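Pamlow Waxed Linen Thread, 3-Ply, on the Spool

From the Wultico shop: hand-sewing supplies for bookbinding and leather

In stock. Sold by the single spool or in a box of 13.

Hi, I'm Caoimhe Daly, and I run Wultico out of two rooms over a bakery (yes, the parcels sometimes smell of cinnamon, and yes, people have written in to say they like it). I bind books, I sew leather now and then, and I sell the stuff I use for both. Pamlow is the thread I reach for most days, so this page is a lot longer than the one for the bone folders. Skip to the size notes if you only want to know what to buy.

What you get

Length: 333 yards per spool
Fiber: long-staple linen, 3-ply, Z-twist
Finish: light beeswax blend
Colors: natural, chalk, ink, rust, moss, oxblood
Suits: sewn bindings, headbands, small leather goods, doll and toy repair
Ships from: our own shelves, normally the next working day

Why I switched to Pamlow

For years I bought thread from wherever was cheapest that month, and I paid for it in swearing. Cheap linen has slubs. You're three signatures into a text block, pulling through the kettle stitch, and up comes a lump the size of a poppy seed that won't go through the hole. So you tug. And then the paper tears and you've lost a sheet you spent an hour folding and pressing.

Pamlow still has the odd thick spot, because it's linen and linen comes from a plant. But I can sew a whole journal without meeting one, and when I do meet one it usually flattens with a fingernail. The twist stays put too. With some threads you get to the end of an arm's length and the plies have opened up like an old rope, and you end up re-twisting it against your knee. I almost never have to do that with this one.

The wax is the other thing. I wanted a light coat. Heavy wax is great for saddle stitching a belt, but on white paper it leaves a gray smudge at every hole, and I make a lot of books with white paper! Pamlow comes with enough wax to keep the fibers lying down and let a knot bite. If you want more, run it over a block of beeswax a couple of times. Taking wax off is a much more annoying job, so I'd always sooner start light.

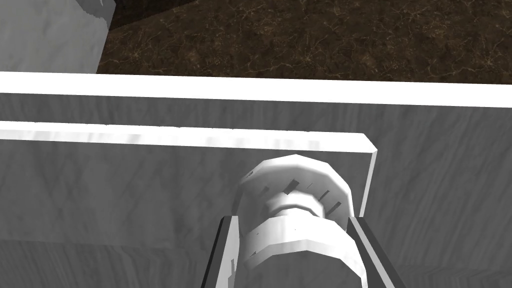

The other thread I carry is Brabec, and people ask me about the difference all the time. Brabec is polyester, stronger for its thickness, and it doesn't care about damp. For a dog leash or a bag strap, buy the Brabec, I mean it. For books I think it's too slick and too sharp. It will cut through a fold if you pull at a bad angle, and linen is kinder about that. It also swells a tiny bit in the hole once there's paste around, and I like how snug that makes the spine.

Which size do I need?

I only stock the 3-ply on this page, in one weight, and it's a middling one. A few notes from my own bench:

For a text block of thin paper with lots of signatures, it may give you too much swell at the spine. Fold a few signatures, sew them, squeeze them, and see what you've got before you commit to the whole thing.

For heavy drawing paper or watercolor paper it's lovely. Thick folds soak up the swell, and the stitches look like something, which matters if you're doing an exposed spine.

For Coptic binding I'd use it every time. The chain lies fat and even and you can see each link.

For leather, it's happy with thin and medium hides. Card holders, key fobs, little pouches. I've sewn a pair of baby shoes with it and they survived my niece, which is a high bar. For anything that takes weight, go thicker or go Brabec.

Needles: a size 18 bookbinder's needle is what I keep threaded. If you have to fight the thread through the eye, squash the end flat with your thumbnail and trim it at a slant. Please don't lick it — wax tastes awful and it doesn't help.

How much will one spool do?

More than you'd expect. My rule for cutting is the height of the book times the number of signatures, plus one extra height for the tails and knots. So a journal eight inches tall with ten signatures takes 88 inches, or a bit under two and a half yards. Work it out from there and you'll see that a single spool keeps a hobby binder busy for a very long time. I'd buy two colors before I bought two of the same.

If you teach, the box makes more sense. I run an evening class myself and everyone having their own spool saves so much passing around and so much tangling. You can mix colors in a box, just put them in the order notes.

Keeping it nice

Linen doesn't ask for much. Keep it out of the sun, especially the rust and the oxblood, which will fade on the side facing the window (ask me about my window shelf). Keep it away from the radiator so the wax doesn't go soft and pick up every bit of lint in the room. Mine live in a lidded cookie tin.

After you cut a length, tuck the loose end away so it can't unwind in the drawer. A little bit of low-tack tape works if you're the type who loses the end. I am that type.

If the thread feels dry after a year or two, it's fine, it only wants a fresh pass over the wax. Hold the block in one hand, pin the thread against it with your thumb, and pull it through steadily. Then run it between two fingers to warm it and knock off the crumbs.

And don't sew with a mile of it at once. I know it's tempting to cut one giant piece so you never have to join on. You'll wear the wax off, fray the last third, and knot it around your elbow. An arm's span and a half is plenty. Learn the weaver's knot, put it inside the fold, and carry on.

Colors, and a word about dye lots

Natural is undyed and goes from oat to something closer to wet sand, depending on the batch. Chalk is a soft white and not a bright one, so hold it against your paper before you decide. Ink is a very dark blue that passes for black in lamplight. Moss has a bit of yellow in it. Oxblood and rust are what they sound like.

The dyed colors shift from lot to lot. If you're making an edition and all the copies need to match, order enough for the lot in one go and tell me, and I'll pull everything from one carton. I once finished a run of 400 pamphlets with the last few stitched in a slightly pinker rust than the others, and I still see it when I open the drawer.

We were out of moss from October until this winter and I'm sorry about that. It's back, there's plenty, and I've put some aside for the people who emailed.

What goes with it

The Drukport awl is the one I'd pair with this. It has a fine, straight blade that makes a hole just big enough, and the handle is short enough to sit in your palm while you punch a stack on the cradle. If you already have an awl you like, keep it and spend the money on paper.

We also have the small beeswax blocks, the 18 needles in packs of 3, and a starter bundle with one of everything and a folded sheet of my own instructions. The drawings on it are mine too, so please be generous.

Questions people send me

Can I use it in a sewing machine?
I wouldn't. The wax gums up the tension discs and then you have a whole other hobby, cleaning tension discs.

Will it bleed?
Natural and chalk have no dye in them. The ink and the oxblood can leave a little color behind if you go heavy with wet paste, so test on a scrap and use the paste on the dry side.

Is it OK for beading and jewelry?
Lots of customers do use it for that. Check the holes in your beads first, because with seed beads you'll be stuck. Wooden and ceramic beads are usually roomy enough.

Can I get it without the wax?
Not from me at the moment. You can get most of it out by pressing a length between two sheets of blotting paper with a warm iron, but it's fiddly.

Do you sell short lengths to try?
Yes! Add the thread sample card to your basket. It has a piece of every color, long enough to sew a small notebook with, and I take the price of the card off your first full spool.

Shipping and returns

Spools go out in a padded mailer and boxes go by parcel service. The bakery takes in my deliveries but can't hand over orders, so if you'd like to pick up in person, email first and I'll come down and meet you.

If you change your mind, send it back unused within 30 days and I'll refund you. If the thread is faulty, meaning really lumpy or badly twisted, send me a picture and a foot or so of the bad bit. You don't need to return the rest. I pass the bad bits on to the mill, and they do listen.

Stock and colors on this page last checked Thursday, March 26, 2020. If the color you want shows as sold out, use the notify button and you'll get one email when it's in, and no newsletter.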